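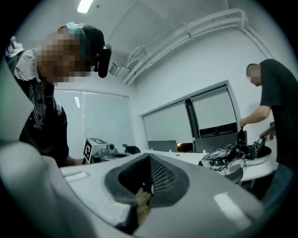

Cables, marker cubes and the long table.

Second pair of hand-held grippers or sort out everything else first?
Posted in Buying and Budgets — 11 replies, 3 shares

Iestyn Rowlands
Right, I need some sense talked into me before I sign anything. We collect demonstrations with hand-held grippers, the sort with a marker cube on top, and two of us wear the head-mounted units as well. I've got a quote in from Mastano for another pair and it comes to £1484 before VAT, with no cables, no spare finger pads and no case. My budget line for the rest of the year will take that and leave me just about enough for tea bags.

The argument for buying: at the moment if one gripper goes down, the whole session goes down with it. I hate having people stood about while I hunt for a screwdriver. The argument against is that I'm not convinced the grippers are what's holding us up. Half our setting-up time is cable. Where does this one go, is that one any good, why is it knotted round the strap of the other thing. You can see the pile in the photo, it lives on a big white tray and it breeds.

So do I buy the grippers, or do I spend a third of that on making the kit we've got less annoying? I'd love to hear from anyone who's had to plan this with a small pot of money.

plinth_and_pivot
Buy the pair. You'll get the cable money out of someone later because it's small, and you'll never get the gripper money again. I've been through four budget rounds and the big thing you put off is the big thing you don't get.

Raili Lahtinen
I'd go completely the other way, sorry! How many hours a week do the grippers spend in somebody's hands? If you don't know, that's the first job and it costs you a notebook. We bought a second set in a panic and it sat in its case until July.

Also please ask Mastano what the finger pads cost on their own. The rubber is what wears on ours. The plastic shells look as good as when they came.

Iestyn Rowlands
Fair point about the hours. I've started writing it down (on the back of the quote, so it's already earned its keep). What I have noticed is how much of a session is one person doing the recording and another going back and forth to the table.
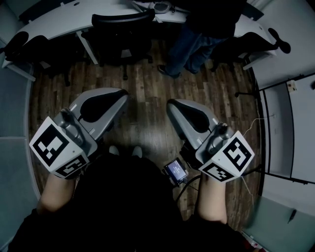
The pads were £38 each when I rang, and they'll only sell them in packs of four, so I'd put those in the plan whatever happens. They'd also do a loan unit if ours went in for repair, but that's a yearly fee and the man couldn't tell me what it was. He's going to email. He said that last month too.

I've also had a look at Fatimura, who are cheaper for the pair, but it's a different handle and a different mount for the cube. I'd have to do the calibration all over again and keep two lots of settings. I can picture myself mixing them up by the second afternoon.

plinth_and_pivot
Don't mix makes. On that much I'll agree with everybody. You save a bit on the invoice and then pay for it every time somebody new picks up the wrong one.

Still think you're all being too timid about the spare pair though.

oddsocks_lab
Lurker here, but cables are my specialist subject. What sorted us out was buying the lot new in one go, same length, same maker, and labelling both ends before they ever touched the table. Kongkaew do bundles and they'll make them up to the length you ask for — ours came to less than I'd spent on emergency ones over the year, which was embarrassing to find out. The old ones went in a box with a lid. If nobody opens the box by spring, off it goes.

Get a bit more length than you think you need for anyone who records sitting on the floor, and a bit less for anyone standing. Long ones trailing off a standing person get trodden on.

Iestyn Rowlands
That's really useful, thank you. I hadn't thought of ordering by who's using it. I'd been going to get everything at the longest length and be done.

I'm wavering now. Here's where I've got to:

Pads, one pack, definitely.
Cable bundle from Kongkaew, definitely, with labels.
Two proper hooks or stands for the headsets so the straps stop joining in with the wires.
Loan cover from Mastano if the fee isn't silly.
Second pair goes on next year's list with the hours log stapled to it.

The bit that nags at me is the headsets. They're older than the grippers and I've no line for them at all. If one of those packs up I'm stuck either way, spare pair or no spare pair.

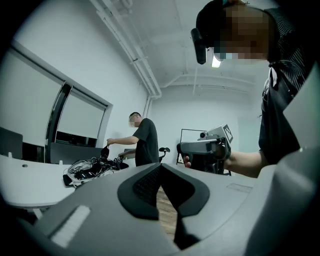 Raili Lahtinen
Then the headsets want to be the top line, don't they? Never mind the grippers. Put down what you've got, what year you bought it, and how long you could carry on without it. Ours took me one evening and it changed the order of everything. The item I'd been making a fuss about dropped to fifth.

And I'd get the Mastano quote extended now. Ours ran out while we were dithering and the new one was dearer. They did it for us over the phone.

plinth_and_pivot
I'm not giving in on this but the list idea is decent. If the second pair comes out below third on it I'll buy you a pint at Skurkoteo.

oddsocks_lab
Can I have the pint if it comes out above?

Iestyn Rowlands
Quote's extended to the end of next month, and the chap was very nice about it. Still no email about the loan fee. I'm doing Raili's list tonight and I'll post it up, prices and all, so you can pull it to bits. Does anyone have a rough figure for replacing head straps on their own, without the whole unit?

Related threads
Finger pads: buy ahead or buy when they tear?
Fatimura handles, small hands, any good?
Putting repair cover into a one-year budget
Labels that stay on thin cable
Who's going to Skurkoteo this year?

Contact the moderators | Forum rules | Copyright belongs to the posters | Back to top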